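Household Robotics Practice Forum
Working Guidelines > Laundry Tasks > Draft section 5, approach and contact with front-loading appliances

hbarrow_moderator
Jul 28, 2018
Colleagues are invited to comment on draft section 5 before it is passed to the editors. The full wording is as follows.

5.1 An arm shall not approach the door of a front-loading washing machine until the state of the machine (idle, running, locked) has been established by a means other than the arm's own camera.
5.2 The space within 200 mm of the door, measured through its full swing, shall be treated as a reserved zone. Movable items standing in that zone shall be recorded before the task begins.
5.3 Fingers shall not be used to press upon, lever against or steady themselves on the glass.
5.4 Covers, flaps and service openings that are not part of the task shall be listed as no-contact features.

Comments should refer to the clause number. General remarks on whether robots ought to do laundry belong in the other board.

ferrant_k
I support 5.1 and 5.3 without change. I cannot support 5.2 as it stands. A fixed distance has no meaning without a stated gripper size and a stated stopping distance. At Lillico we worked for a time to a fixed figure and found that operators measured it once, on the first morning, and never again. I would ask that the clause require a distance calculated for each arm, with the calculation kept on file.

D. Ostrey
With respect to the previous member, a calculated distance is exactly what small sites will not produce. The purpose of a guideline is that it can be followed by a person with a tape measure. I would keep 200 mm as a minimum and permit a larger figure where the calculation calls for it.

I also question the word "recorded" in 5.2. Recorded by whom, and in what form? A note that says "basket present" is of no use to anyone who has to look into a damaged door afterwards.

ferrant_k
A minimum with a calculated figure above it would be acceptable to me, provided the minimum is not presented as safe in itself. The present wording invites that reading.

yh_shim
I write as the person responsible for task procedures at the Pirovthorpe test rooms. We have worked under a local rule close to 5.2 since June and I should like to offer our experience of it, together with two views from the wrist camera, as the discussion has so far been rather abstract.
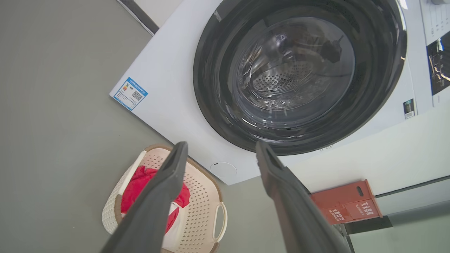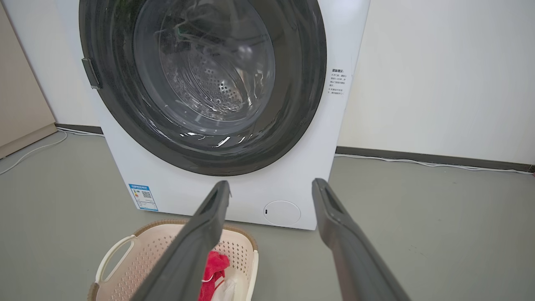 Our local rule differs from the draft in one respect: it asks for the reserved zone to be checked from the arm's working position, and again from a second position, before any contact is permitted. We introduced the second check after a review of 37 task records, in which the zone had been marked as clear on the strength of a single view. The position of the camera matters a great deal. In the first view the machine lies at a steep slant and the floor takes up the whole left side; in the second it is seen more nearly upright, and the hinge at the left of the door can be made out, as can the basket with its red and white items in front of the machine. A reader given only the first would have difficulty saying which way the door opens. I therefore propose the following addition to 5.2: "The zone shall be checked from no fewer than two camera positions, at least one of which shows the hinge side of the door."

On 5.4, I would ask that the round filter cover low on the front panel be named in the clause as an instance. It sits at a height where fingers pass when they are reaching down to a basket, and an operator who is thinking about the door will not be thinking about the cover.

Yoon-hee Shim

D. Ostrey
This is helpful, and I withdraw part of my earlier remark. If the record consists of two stored views with the time of each, my question about form is answered. I would still wish the name of the person who looked at them to be entered. A stored picture that has not been looked at is not a check.

On naming the filter cover, I agree. On our own machines the detergent drawer has given more trouble, and I would name that too.

marchetti_tools
I must disagree with the proposal for two camera positions. It adds a movement of the arm inside or near the very zone that the clause is meant to protect. Every additional pose is an additional chance of contact. A fixed camera on the wall or ceiling would show the hinge side, the floor and the basket without moving the arm at all. The guideline should prefer fixed cameras and allow wrist views only where none can be fitted.

yh_shim
The objection is a fair one where the second pose lies within the reserved zone. Our rule requires both poses to be outside it, and I should have said so. As to fixed cameras, many of the rooms in which this work is done are homes, and the occupier's consent to a fixed camera cannot be assumed. I would not wish to see the guideline written so that the normal case depends upon one.

I would also point out that a camera above the machine does not see under the rim of the door, or what stands close against the front panel.

marchetti_tools
Then I ask that "both outside the zone" be written into the clause in those words. I maintain my preference for a fixed camera in test rooms, where consent is not in question.

Hiditz
A smaller matter. Clause 5.3 speaks of the glass only. On most front-loaders the ring about the glass stands further forward and will be touched first. I suggest "the glass or the ring surrounding it, except at the handle or other intended grip". I would further ask whether 5.1 could permit a reading taken from the display panel. We used a Bühler panel reader for this purpose and gave it up after 11 days, the reflections being too strong at certain hours, but others may have had better results.

ferrant_k
I would oppose any relaxation of 5.1. A display can be misread, and it may also be correct and a few seconds out of date. The lock state should come from the machine or from a person who has tried the door.

I support the change to 5.3.

hbarrow_moderator
I thank members for their comments. The position as I understand it:

5.1 No change. The suggestion concerning display panels is noted and not adopted.
5.2 200 mm to be stated as a minimum, with a larger calculated figure where required. Two camera positions, both outside the zone, at least one showing the hinge side. Views to be stored with the time and the name of the person who examined them. Fixed cameras remain under discussion.
5.3 Extended to the ring, with the exception for intended grips.
5.4 Filter cover and detergent drawer to be named.

Members who dissent from this summary should say so in this thread and not by private message.

D. Ostrey
I dissent on one point. "Examined" is too strong for what will be done in practice. I would accept "viewed".

yh_shim
I would keep "examined".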